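Sourdough, week three

2020-03-22

The starter finally doubled. I fed it at breakfast with the last of the rye from Mogensen, and by lunch it had pushed the cloth up off the jar. I baked with it the next morning.

The first two loaves in February were flat and sour. I was using water straight from the cold tap and leaving the jar on the windowsill over the sink, where it gets a draft. Aksel Thygesen told me to move it on top of the fridge and stop fussing with it. I did that, and I also switched to feeding it once a day at the same hour.

The recipe is the plain one from Pilar Huenchumán's blog. I cut the salt a little and let the dough rest overnight in the fridge, in the bowl, with a plate on top. In the morning I shape it, leave it out for 2 hours and bake it in the heavy pot with the lid on. The lid comes off for the last part.

Cleaning up is the worst of it. Dough dries like glue, and hot water only makes it stickier. Soak everything in cold water first, scrape with a plastic card, and use soap after that. Keep the sponge out of it until the end or you will be throwing the sponge away.

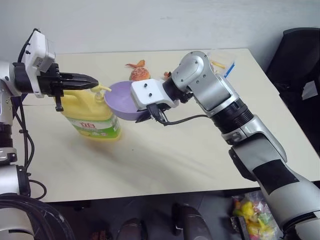
Yellow dish soap, pump top.

Flour is getting hard to find. The store on Jerholm had none at all when I went, not even cake flour. I ended up ordering a sack from Jendov, order number 1256 in their queue, and they say it will ship in nine days. Until then I have one bag of all-purpose and a little whole wheat, enough for three loaves if I don't waste any on the starter. I've cut the feedings down to a spoonful and I put the discard in pancakes.

The crumb on this last loaf was still tight at the bottom. I think I shaped it too hard. The crust was good, and it kept for two days in a paper bag before it was only fit for toast.

Next time I'll try a longer rest before shaping and leave the salt alone. If the Jendov sack shows up, I also want to make the seeded rolls from Zenonia, which need more flour than I have now.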